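4. Results

4.1 What people keep on the table

Returns first. We mailed 819 booklets in September and collected them over the next weeks. Not all came back complete – the missing pages are mostly the weekend ones, which we half expected. Households in Lemelis were slower to send them back than households in Haugen, and we had to phone a good number of them. Booklets with fewer than 3 full days were dropped before any of the analysis below.

The booklet asked one plain thing at each meal: what stayed out on the table or counter afterward, and for how long. Salt was the most common answer in both towns. Then pepper, sugar, butter (in a dish, mostly, covered in Haugen and uncovered in Lemelis), then sauces. Fruit was a problem. Some people wrote down a fruit bowl at every single meal and others clearly never thought of it as something left out. We coded it seperately and it is not in the totals.

Bread also. A loaf in a bag on the counter was "put away" for some and "left out" for others. Same bag, same counter. We went with what people wrote.

4.2 Age of household

Older households left more out. This held in both towns and it held when we took out the homes with only one person in them. The difference was largest at breakfast and close to nothing at dinner. Butter does most of the work here – take butter out and the breakfast gap shrinks by more than half.

Families with children under school age went the other way. Less out, and less time out. Several wrote in the margin that anything within reach gets opened, poured or carried off. Margins were not part of the design but we read them all, and a few of the better questions for the follow-up visits came from there.

We had expected kitchen size to matter. It did not, or not in any way our measure could pick up. The measure was poor. We asked people to pace out the room, and paces differ. A tape should have gone out with the booklet and will next time.

4.3 Sauces

Sauces need their own section as the answers split in a way the other items did not. Mustard, ketchup and hot sauce were each either always in the refrigerator or always out, with very few homes in the middle. Once a household has a rule it seems to stick to it. Asked where the rule came from, most people named a parent. A smaller group named the label. Very few could say what the label on their own bottle told them to do, even those who named it as the source of the rule.

Two people in the same home gave different rules in 23 cases. We visited all of these. In most of them one person did the putting away and the other had simply never noticed where the bottle went. In the rest there was a real disagreement, and the bottle moved back and forth between shelf and refrigerator depending on who ate last. These homes also reported the most bottles open at one time, more than one of the same sauce in some.

Bottle type came up more than we planned for. People with squeeze bottles talked about storing them cap down, people with glass bottles talked about the neck and about wiping it. Nothing in the booklet asked about this. We added a question on it for the visits, worded badly the first time (it asked "how" where it meant "which way up") and fixed after the first week.

4.4 Sorting task

The sorting task was run at the Cireck site only. 26 adults took part. Each was asked to sort everyday kitchen items into "away now", "away later" and "stays", talking as they went. No time limit. Most were done quickly, and the slow ones were slow on the same items – butter, jam, anything with a narrow neck. 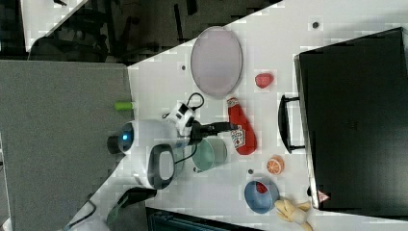 Figure 3. Toy kitchen items on a white tabletop.

Putting things away is a chain of small choices, and the talk from the sorting task shows where the chain stalls. Dishes came first for nearly everyone. A dish is done when the meal is done, so there is little to decide. Condiments were touched, set down again and come back to. How an item was placed changed how people talked about it. In a scatter like the one in Figure 3, with the red ketchup bottle on its side and a pale green bowl next to it, the bottle no longer reads as something standing ready for the next meal, and talk about a bottle lying down was mostly about tidying. Talk about a bottle standing up was mostly about food. We did not set out to test this and the number of people is small. Still, it lines up with the booklets, where "knocked over" or "rolling around" was sometimes given as the reason a thing finally went back on its shelf.

Trays had a similar effect. Items named as being on a tray were nearly always sorted as "stays", whatever they were. One person sorted milk that way, then took it back.

4.5 Differences between towns

Small, overall. Haugen homes kept fewer things out but kept them out longer. Lemelis homes the reverse. Coding for both towns used the Wukitz scale without changes, apart from the fruit rule in 4.1. Agreement between coders was good for location and only fair for duration, mainly becuase "until lunch" means different things on a workday and a day off. We kept duration in broad bands for that reason and the bands are used in all the tables that follow. Full counts by item and by meal are in Appendix B, with the dropped booklets listed at the end.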